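Equipment Planning Report — Two-Arm Kitting Cell
Capstone project, second term
Ladan Rostami and Babak Yazdani
Industry partner: Drillstead

1. What we were asked to do

Drillstead build small valve controllers. Every controller starts as a kit: one solenoid, one round control board, the wire harness and the short connector lead, all put in a tray and handed to whoever is assembling. At the moment kits are put together by hand at a bench near the stores. The company asked us for an equipment plan and a budget for doing it with two robot arms. Not a finished cell. A plan, a shopping list with priorities, and a recommendation on what to buy first.

Our supervisor wanted the plan based on bench work and not just catalogues, so most of May went into trying things on the arms the department already has. Costs are given as shares of the total budget because Drillstead asked us not to print their dollar figure.

2. Requirements

Batch size is 200 kits. Target cycle is 80 seconds a kit, which gets a batch done inside one shift with time left over for restocking. Changeover between the two controller models has to be under 13 minutes, trays included. The operator should be able to refill without reaching across a moving arm — this one came up late and changed the layout more than anything else did.

3. Layout

We started with parts in a row along one side of the table. Didn't work, the far tray was at the limit of reach for one arm and the arms kept wanting the same airspace. Babak redrew it with the supply trays at the corners and the kit tray in the centre, so each arm mostly keeps to its own half and they only share the middle. Solenoids and boards on one side, wiring on the other. 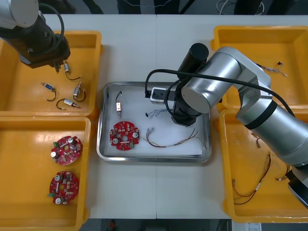
Figure 1. Corner layout on the bench. Supply parts in the yellow trays, kit collected in the steel tray.

The table is really two tabletops pushed together. OK for trials but the join is a problem for a real cell: if one side shifts, the taught positions on that side are all out. We have budgeted for a single-piece top with levelling feet. Babak thinks dowel pins in the existing tops would do the job for far less. We didn't settle this, both options are in the appendix.

4. Equipment, by priority

Arms. 40 per cent of budget. Two mid-size arms from the same maker so that spares and training are shared. We got quotes from Bakby and Usholm. Usholm was cheaper for the arm itself but charges seperately for the controller cable set and the first year of support, and once those go in the gap mostly closes. Recommend Bakby, mainly on lead time.

Grippers. Second biggest item. Solenoids and boards are fairly easy to plan for, both are rigid. The harnesses are another story. They don't hold a shape and the crimped ends catch on things, so we think the wiring side needs different fingers from the solenoid side, narrower and with a soft facing. Shirazi will cut custom finger blanks in small quantities. We recommend buying three spare sets up front, fingers are a wear part and the minimum order is three anyway.

Trays. Cheap, and we nearly left them off the list. Plain open trays let the parts lie any which way, which pushes the difficulty onto the camera and the software. Moulded inserts with a pocket for each solenoid would cost very little compared with the hours they'd save. For boards, a shallow nest that locates off the centre hole. Colour should stay the same on all the supply trays and different from the kit tray, operators liked that.

Kit tray. Metal with a polished rim is a nuisance under overhead light. Either keep a plain white liner in it or go matte. Liners are consumable so matte probably wins over a year. Needs checking with Drillstead's quality people.

Cable management. Dress packs for both arms. Loose cable loops over the work area take up room that the path planner doesn't know about, and this should not be treated as an optional extra. Same goes for cable trunking behind the table.

Safety. Area scanner plus a fixed guard on the back and sides. Quote still outstanding at time of writing, we have used a placeholder.

5. Staging the purchase

Stage one: one arm, one gripper, table, tray inserts. Run solenoids and boards only, with a person adding the wiring. Stage two: second arm and the wiring fingers, once the finger design is proven. Ladan argued for buying both arms together to get the discount. The discount is real, but it puts most of the money down before the hardest part (harnesses) has been tested properly, so we went with staging. Table and guarding should be sized for two arms from day one.

6. Still open

— single top or dowelled tops
— scanner quote
— whether the connector leads can be supplied on a strip, would make picking a lot easier. Ladan has emailed the harness supplier
— floor space, the drawing we were given dosen't show the pillar by the stores door

Appendix A has the quotes, Appendix B the table options and the tray insert sketches.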